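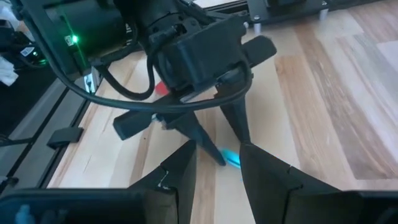

Where do the small things left on a shared desk go at the end of the day?

They go back into the organizer on that desk, under a new rule at the Estside work rooms in Pleltley.

The rule took effect on 26 September 2025 and covers all 18 shared tables in the building on Gedden Street. Anyone who books a table is now asked to leave it the way it was set up, with scissors, notepads, pens and clips in the organizer and the rest of the tabletop clear.

Zoltán Borbély, who manages the rooms, said the change came after months of complaints from people who arrived for a morning booking and spent the first part of it picking up after the evening before.

"It was never a big mess," Borbély said. "It was a pen cap, a bit of plastic, a paper clip, somebody's eraser. You don't want to throw it out and you don't want to work around it either, so it gets pushed to the back of the table and stays there for a week."

Until this summer, supplies were kept in a cabinet by the front desk and signed out on a sheet. Borbély said the sheet was often blank while the cabinet was often half empty. Scissors went missing the most. Estside bought 70 pairs over the past two years and could find 20 of them when the cabinet was cleared in August.

Under the new setup, each table has its own supplies, and what belongs there is written on a card taped to the underside of the tabletop. Staff check the tables against the card at closing. If something is missing, it is replaced the next morning and noted in the booking record, but nobody is charged for it.

The organizers were bought from Szénási, the office supply store on the same block. Borbély said he looked at closed boxes with lids and at a set of drawers that clamp under the table before settling on open baskets. People who tried the drawers in the spring forgot they were there, he said, and one set was found in July with a sandwich in it.
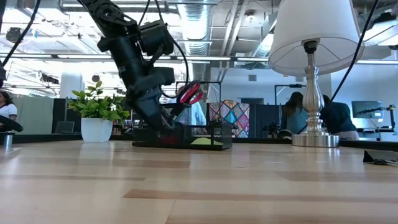 Red-handled scissors in a black mesh desk organizer, next to a potted plant and a table lamp.

Opinions were mixed on how much else should stay out. An early version of the plan would have taken the plants and lamps off the tables to make more room for work. Regular users objected, and both stayed. The ceiling lights in the main room are on a single switch, and several people who come in the evening said they preferred to have a lamp close by.

The plants are watered by staff on Mondays. A note in the booking confirmation asks users not to do it themselves, after two of them were overwatered in the spring and had to be replaced.

Small items that don't belong to the room are handled separately. Anything found on a table or on the floor after closing goes into a tray at the front desk, marked with the table number. It is kept there for 2 weeks. Items that look like parts of something, such as caps, screws and battery covers, are kept until December, when the tray is emptied.

"People come back for those," Borbély said. "They get home, they find the cover is gone, and a month later they think to call us."

The building opened as a shared workspace after the travel agency that used the ground floor moved out. Tables can be booked by the half day, and the largest group of users is people from the neighborhood who work from home the rest of the week. A sewing group and a model-building club also book tables on a regular basis, and both bring their own tools. They are asked to keep those apart from the room's supplies, and the club has started putting a strip of colored tape on the handles of its cutters.

Borbély said the first closing check took longer than he expected, mostly due to pens that had ended up on the wrong tables. He plans to shorten the card by a few lines before the end of the year. The hole punch will probably come off it, he said, and go back to the front desk with the long-arm stapler.

Users who find something missing from a table can report it at the front desk or reply to their booking confirmation. Sticky notes and paper clips are refilled on request. Requests for other supplies can be written in the book next to the tray.

The work rooms are open daily except Sunday. Booking times and prices have not changed.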